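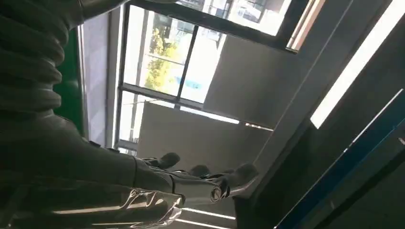 The hand at Horstead, fingers toward the big window.

I had been looking forward to the Horstead open day since March, and I still walked in grinning like a kid. The lab is a 30 minute bus ride from Plovudville, past the river and up a hill, and they were letting people in by small groups. I got a spot in the second one on 13/09/2020, with Jaanus Juška as our guide.

Jaanus works on hands. He talks about hands the way other people talk about their dogs, and I could have listened all afternoon! The dark one on the end of the arm was the star for me. You can get right up to the fingertips (well, as close as the yellow tape lets you) and see the little joints and thin linkages between them. There's a polished silver knuckle piece on the back that everyone in my group wanted to talk about. Part of the arm wears a black ribbed sleeve, like the bellows on an accordion, and a boy next to me asked if it played music. Jaanus said he'd look into it.

The demo was a program they call Kan. The arm picks up odds and ends from a tray and sets them in a bin, and the log on the screen had it at 272 good picks out of 343 tries that week. Jaanus was just as happy to talk about the misses. A wool sock had beaten it all Thursday. We got to choose the next thing for the tray, and I put in my bus pass – it took two tries to get it off the flat surface, and I cheered out loud.

Upstairs, Bent Ketilsson had an older project named Skotum running, a slow little cart that follows a line on the floor and stops if you step in front of it. I stepped in front of it a lot. Bent was very patient, and he let us look through his notebooks, which are full of pencil drawings of wheels.

Coffee was good, cinnamon buns ran out early. If you go, take the early bus and wear something warm for the upstairs room. I'd like to see the sock rematch.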